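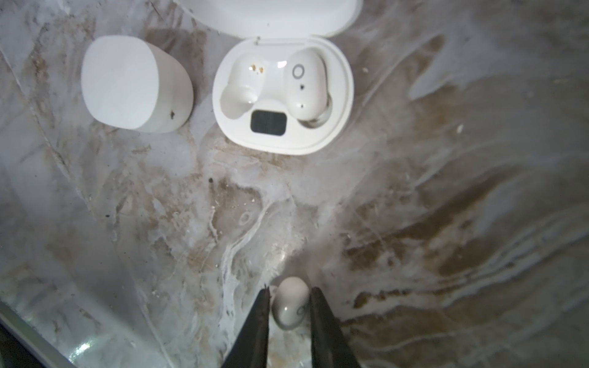

Earbud case with the lid open, left side empty

Learning Hungarian by ear - where do I start?
Posted by pippa_m, August 2022

I've fallen completely in love with Hungarian! My new neighbours, the Mészáros family, speak it across the garden fence and I could listen to them all evening. I've got a 12 minute walk to work each way and I'd like to spend it learning. So far I've tried the free Dremier lessons, and I'm enjoying them, but they spend ages on single words (I can name a great many vegetables) and I still can't follow a whole sentence.

Is it worth carrying on with audio only, or do I need a proper grammar book? I'm not bothered about exams. I'd love to be able to chat over the fence by March, even badly.

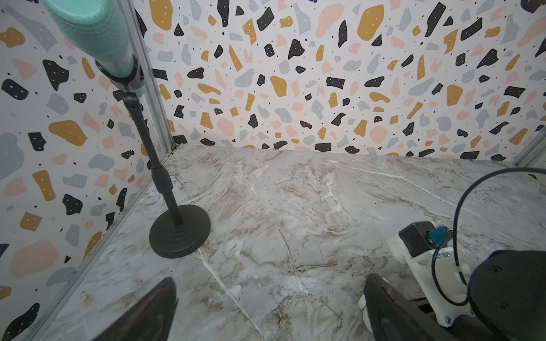 Manaia Tapsell

Carry on with the audio, and get the book as well! I started the same way and the sounds I'd picked up on walks made the grammar so much friendlier once I opened it. Vowel harmony looks dreadful written down as a rule, but if you've had the language in your ears for a while, the wrong ending just sounds off.

What helped me most was playing one short dialogue over and over. I'd listen three times without the text, read it through once at home, then go out the next day and say it along with the speakers, half a beat behind. You do get looks at the crossing. Pick something with two people talking - a shop, a bus stop, somebody ringing about a flat - so you learn the little words that go between.
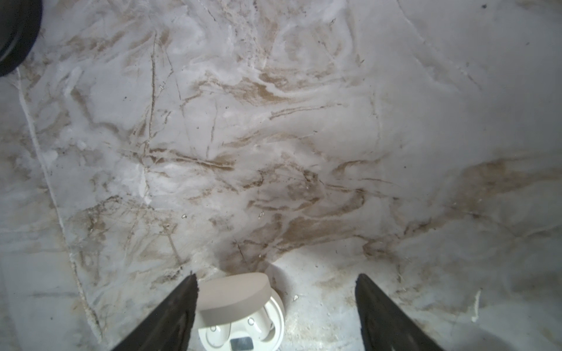
Then start answering before the second speaker does. Pause it if you need to. I was hopeless at this for the first few weeks and then one morning "nem tudom" popped out of me at full speed, and I was so pleased I walked straight past the office.

And do greet your neighbours. "Jó napot" for the grandparents, "szia" once they've used it with you.

tobyk

zerton has a hungarian deck with 3472 cards, sound on almost all of them. bit dry but good for plurals. wouldn't use it on its own

greenfern

Seconding the book. Plaseo lets you slow the speech down too, though I found the slow version harder because the words all come apart. Songs are great for vowel length! Learn a chorus and write it out with the accents, then check it against the lyrics. Sok sikert!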